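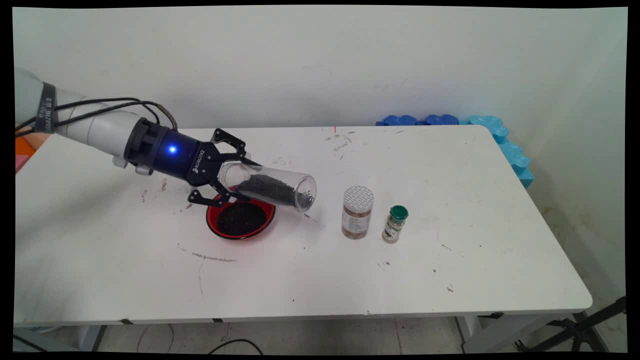
卓上の白いアームによる作業。透明な円筒容器を傾け、黒い粒状の中身を赤いボウルへ。

2018/04/15
Filtuvbridge 広報担当

報道関係各位

Filtuvbridge、家事・店頭作業の自動化に関する評価結果の第一報を公開
「任せられる作業」と「まだ無理な作業」の線引き、調味料の計量・移し替えから着手

Filtuvbridge(以下、当社)は、アーム型ロボットに家庭の台所仕事と小売店の売場・バックヤード作業をやらせてみる評価プロジェクト「Wurness」の第一報をまとめました。機械はもう家事ができるのか。店の細かい仕事を引き受けられるのか。お問い合わせが多いので、途中経過ですが先に出します。

結論から。一部はできます。ただし条件つき。台所をまるごと任せる段階にはありません。

■ 背景

工場の溶接や搬送では、ロボットは珍しくありません。同じ物が同じ場所に同じ向きで来るからです。家の台所はそうはいきません。瓶の高さが違う、ふたの形が違う、中身の残りが違う。昨日右にあった胡椒が今日は左。売場も似たようなもので、お客様が手に取った商品は元の向きには戻りません。

当社には量り売り専門店、惣菜店、介護施設の厨房などから「人手が足りない、どこまで機械でいけるのか」という相談が続いています。展示会で見る動画は成功した一回であることが多く、現場が知りたいのは失敗の中身のほう。そこで、地味な作業を繰り返してやらせ、どこで止まるかを記録することにしました。

■ Wurnessの概要

対象は2分野。家庭の台所作業と、小規模店舗の店頭・裏方作業です。洗濯物たたみや床掃除は今回は含みません。

試行は合計3,000回。課題は7種類で、内訳は次のとおり。

・容器から容器への粒状食材の移し替え
・粉末調味料の振り出し
・ねじぶたの開け閉め
・棚への瓶の補充
・紙袋の口を開いて商品を入れる
・布巾で卓面を拭く
・空容器の分別

動作の組み立てには当社の作業計画ソフト「Vitale」を使用。置き場所を毎回少しずつ変え、容器も形や大きさの違うものを混ぜました。専用の治具で容器を固定することはしていません。家の台所に治具はないので。

成功・失敗の判定は人が行いました。こぼれの程度、容器の破損、やり直しの有無を記録用紙に書き、後から集計する方式です。自動判定も試しましたが、透明な容器と暗い色の粒の組み合わせで読み違いが目立ち、今回の集計には使っていません。

■ できたこと

粒状食材の移し替えは、7種類の課題のなかでいちばん安定しました。つかむ、持ち上げる、傾ける。動き自体は単純で、受ける側の口が広ければ多少ずれても入ります。粒がころがりやすいものほど扱いやすく、傾ける速さをゆっくりにするだけで結果がかなり変わりました。

空容器の分別も良好。形が崩れていない容器にかぎれば、店の裏方で補助として使える水準に近づいています。ただし、つぶれた容器やふたが半分はまったままの容器が混じると、とたんに遅くなります。

棚への瓶の補充は、棚の奥行きに余裕がある場合のみ可。隣の瓶との間が狭いと、指の厚みの分だけ入りません。人間なら瓶の頭をつまんで押し込むところ、機械は手前で止まる。動作の順番を変えて対応中です。

■ できなかったこと

「適量」がだめです。

全部移すなら問題ない。半分で止める、ひとつまみだけ足す、となると急にむずかしくなります。傾けた容器の中で粒がまとまって動き、出始めると一気に出ます。戻しが間に合わない。料理では致命的で、胡椒の入れすぎは取り返しがつきません。はかりを併用する方法も試しましたが、数値が変わってから容器を戻すまでの遅れが残ります。

粉末の振り出しも苦戦しました。湿気で固まった粉は出ない、強く振れば飛ぶ。手首の返しのような細かい動きは、アームの先だけでは再現しきれていませんん。

ねじぶたは、締まり具合による差が大きい結果に。軽く締めたふたなら開きますが、人が力いっぱい締めたものは容器ごと回ってしまいます。片方の手で押さえ、もう片方で回す。家では何も考えずにやっている動作ですが、腕が1本の構成では置き方を工夫するしかありません。

紙袋は最も成績が悪い課題でした。口が開かない。開いても閉じる。布巾がけは動きとしては成立するものの、汚れが落ちたかどうかの確認は人まかせです。

後片付けについても触れておきます。粒や粉を扱えば卓面に散ります。移し替えが成功しても、散った分を集めて捨てるところまで含めて「家事」と呼ぶなら、評価は下がります。この点は次回の集計で別項目にする予定。

■ 速さについて

ご質問の多い点なのではっきり書きます。人より遅いです。どの課題でも、慣れた店員のほうが早く終わりました。安全のため動作速度を抑えている面もありますが、抑えなくても追いつかない課題があります。

一方で、開店前や閉店後など、急がない時間帯にまとめてやらせる使い方には見込みがあります。協力店からも「遅くてもいいから夜のうちに済んでいてほしい」という声をいただきました。速さより、途中で止まったときに朝まで気づかれないことのほうが困る、とのご意見も。停止時の通知機能を優先して進めます。

■ 費用と導入時期

現時点で家庭向けの販売予定はありません。価格も未定。アーム、把持部、設置台、調整の人件費を足すと、一般のご家庭が調味料の移し替えのために払う金額にはならないと当社は考えています。

店舗向けには、量り売りの小分け作業に絞った試験導入を検討しています。容器の種類をある程度そろえていただくことが前提です。何でも入る容器、どこにでも置ける棚、では今の性能では対応できません。ここを曖昧にしたまま導入すると、結局は店員の方が機械の世話をすることになりますので、事前の現場確認を必須とします。

■ 今後の予定

10月に第二報を公開します。主な内容は以下の2点です。

・途中で止める動作(適量)の改善結果
・試験導入店舗での運用記録

あわせて、物流資材を扱うDravemovと共同で、機械がつかみやすく人にも開けやすい容器の形状を検討します。機械側だけで頑張るより、容器側を少し変えたほうが早い場面が多いためです。ふたの縁の厚み、胴の太さ、滑りにくさなど、検討項目は整理済み。試作品の仕様は決まり次第お知らせします。

試験導入にご関心のある店舗様は、取り扱い品目、使用中の容器の種類、作業台の高さと奥行き、作業時間帯をお書き添えのうえ、当社広報窓口までご連絡ください。写真を添付いただけると確認がはやく進みます。応募多数の場合は、粒状の商品を主に扱う店舗様を優先させていただきます。個人のお客様からの導入相談は、今回は受け付けておりません。

■ 報道関係の皆様へ

作業の見学取材を受け付けます。見学時はアームの可動範囲に立ち入らないようお願いします。粉末や香辛料を使用するため、アレルギーのある方は事前にお知らせ下さい。実演では失敗することもあります。撮り直しのための再実演はお受けしますが、成功した回のみを取り上げる形での紹介はご遠慮いただいております。

本資料中の「成功」は、対象物が指定の容器または場所に移り、破損がなく、人の手助けを要しなかった場合を指します。少量のこぼれは成功に含めています。課題別の成功率は、判定基準の見直しが終わってから第二報に掲載します。

【会社について】
Filtuvbridgeは、小規模店舗と厨房向けの作業自動化に取り組む企業です。作業計画ソフトVitaleの開発、現場の作業調査、自動化機器の選定支援をおこなっています。

【お問い合わせ】
Filtuvbridge 広報窓口(Wurness担当)
お返事までに数日いただく場合があります。

最終更新:課題名の表記を統一、見学取材の注意事項を追記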